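Brarkard have been a band for most of a decade, and for nearly all of that time they have been two people. Darragh Dunne plays guitar and bass and does the vocals. Banafsheh Kermani plays drums. Their second album, *Grundness*, is out in May on the Stavent label, and I spoke to them both at Kermani's flat.

The first demo was a tape, and it sold slowly. "We made 700, which was stupid," Dunne says. "I had boxes of them under the bed for years. Then somebody put one of the songs online and they went in a fortnight."

The debut album did better. Stavent pressed it on vinyl and CD and it has now sold 4000 copies, mostly in Germany and the Netherlands. Dunne kept his job at a builders' merchant all the same. Kermani teaches drums to school pupils three days a week.

*Grundness* is slower than the debut and a good deal longer. The last track, "Karimi", runs to nineteen minutes and is named after the street where Kermani's grandmother lived. "I wanted a title that meant something to me," she says. "Darragh had used up all the ones about winter."

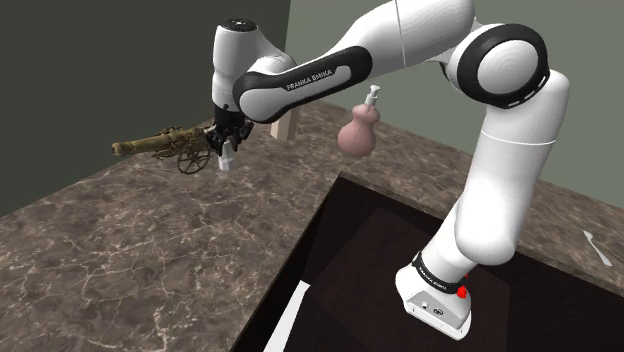
*Franka Emika arm over a brown marble worktop, computer render.*

They recorded the drums first, over four days in a church hall, with two microphones overhead and one on the bass drum. Kermani didn't use a click track. "It speeds up in the middle of the third song and I can hear it every time," she says. "We did another take that was steadier and it was worse — flat, no life in it."

The guitars were done at home through the same amplifier Dunne has had since he was sixteen. He mixed the album himself, then threw the mix out and started again. The file for the final version was number 1231. "That's not how many mixes I did," he says. "I started at 1200 so I'd feel I was getting somewhere."

Lyrics are shared this time. Kermani wrote the words to three of the six songs, two of them in Persian, and Dunne had to learn to sing them from recordings she sent him. She is still not happy with one line. He says he isn't going to redo it.

Live shows are harder. They have played as a four-piece before, with friends filling in on bass and second guitar, but both of those have moved away. There will be a short run of dates after the album comes out, and Dunne is looking for a bass player who can drive.

"Mainly drive," Kermani says.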